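Pourquoi fait-il noir la nuit ?
Le coin des enfants - Maison des sciences de Notville

Chaque soir, le Soleil semble descendre derrière l'horizon. En réalité, c'est la Terre qui bouge : elle tourne sur elle-même, comme une toupie, et fait un tour complet en un jour. Quand notre pays se trouve du côté opposé au Soleil, il ne reçoit plus sa lumière. C'est la nuit.

L'obscurité est donc une absence de lumière. Pour voir un objet, il faut que de la lumière parte de cet objet et arrive jusqu'à nos yeux. Certains objets en produisent, comme une lampe ou une étoile. Les autres renvoient celle qu'ils reçoivent.

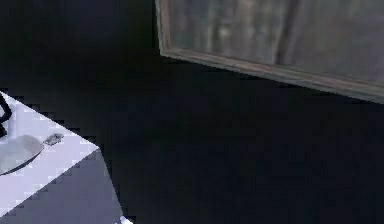 Dans la pénombre, les couleurs paraissent ternes et les formes deviennent floues.

Au fond de l'œil se trouvent 2 sortes de cellules sensibles à la lumière. Les cônes distinguent les couleurs, mais ils ont besoin d'un bon éclairage. Les bâtonnets fonctionnent avec très peu de lumière - ils ne permettent pas, en revanche, de reconnaître les couleurs.

Lorsque l'on éteint la lampe, la pupille s'agrandit en quelques secondes. Les bâtonnets sont plus lents : il leur faut souvent plus de 20 minutes pour atteindre toute leur sensibilité.

Le mot à retenir
Pupille : ouverture noire située au centre de l'œil, par laquelle entre la lumière.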